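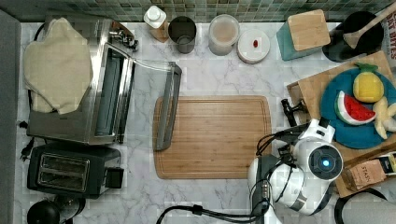 Bench reset, attempt 6

Kitchen week continues. Didn't get to the pantry, don't ask. Did get to the bench though, which has been bugging me since we moved in to the Trurau place and I just started putting things down wherever there was a power point.

The rule this time: bamboo board stays out, in the middle, and everything else works around it. It's the big one with the juice groove. Weighs a ton and doesn't fit in any cupboard, so fine, it wins. Little stuff goes in a line along the tiles. Bottle, grey cup, the dish with the red knob (too cute to hide). Cooking stuff on the left where I can reach it half asleep at 6 in the morning.

Tiles are staying btw. Had a quote to rip them out and go plain white, 1274 dollars before anyone even touched the grout, and no. I like the green. Grew on me.

Cereal in a clear jar is the best thing I've done all year. The box took up so much room and always went stale by the second week. Got the jar at Etby, they had 700 gram ones and bigger, I got the smaller and should of got the bigger. Oh well.

Then there's the drawer box. Light wood, one drawer, black bar handle across the front. Keep moving it. Tried it on the board, definately not its forever home, but I wanted to see the colour against the marble look. 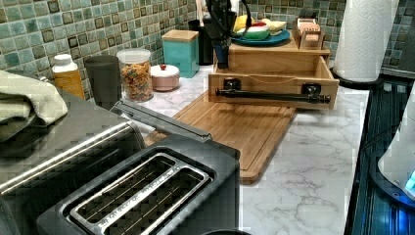 Drawer open, nothing in it yet. Green towel on the left.

Thinking tea bags. Or the 100 odd soy sauce fishies from takeaway at Zusus. Will measure the shelf tonight and see if it squeezes in there instead.

Pantry next. Gotta run, rice is on.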